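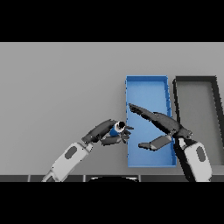

Bandeja azul y bandeja de borde negro sobre una superficie gris clara. Imagen generada por simulación.

Datos > Turismo y alojamiento > Undivia > Ficha del conjunto

Undivia: alojamientos rurales y condiciones de reserva
miércoles, 21 de enero de 2026. Redacción de datos de Lokton

# Resumen

Undivia reúne 1669 fichas de habitaciones correspondientes a 379 establecimientos rurales de las comarcas de Cuautle y Garkura. Comprende hoteles pequeños, casas de huéspedes y fincas con servicio de alojamiento. Los campings y los apartamentos sin recepción quedan excluidos.

# Contenido

El conjunto se distribuye en 2 archivos CSV con codificación UTF-8 y separador de punto y coma.

`establecimientos.csv`: identificador, comarca, categoría declarada, idiomas de atención, restaurante, aparcamiento, admisión de animales.

`habitaciones.csv`: identificador del establecimiento, tipo de habitación, plazas, baño privado, régimen, tarifa de temporada baja, tarifa de temporada alta, plazo de cancelación, penalización.

Ambos archivos se enlazan mediante el campo `id_est`. Las tarifas se expresan en euros por habitación y noche, con impuestos incluidos. La tasa turística municipal no forma parte de la tarifa.

# Procedencia

Los datos proceden de los formularios remitidos por los propios establecimientos. Lokton normalizó los nombres de los campos y unificó la redacción de las penalizaciones, que se expresan en noches cobradas. Cuando el formulario indicaba un porcentaje, este se conserva en `penalizacion_original`.

# Limitaciones conocidas

En 62 establecimientos falta la tarifa de temporada alta. La celda figura vacía y no debe interpretarse como cero. La categoría es la declarada por el titular y no ha sido contrastada con los registros oficiales. Garkura presenta menor cobertura en las zonas de montaña.

# Uso

Se autoriza la reutilización con fines de estudio y planificación, siempre que se cite la fuente. No se recomienda emplear los datos para formalizar reservas. Las correcciones recibidas antes del cierre de febrero se incorporarán a la siguiente versión.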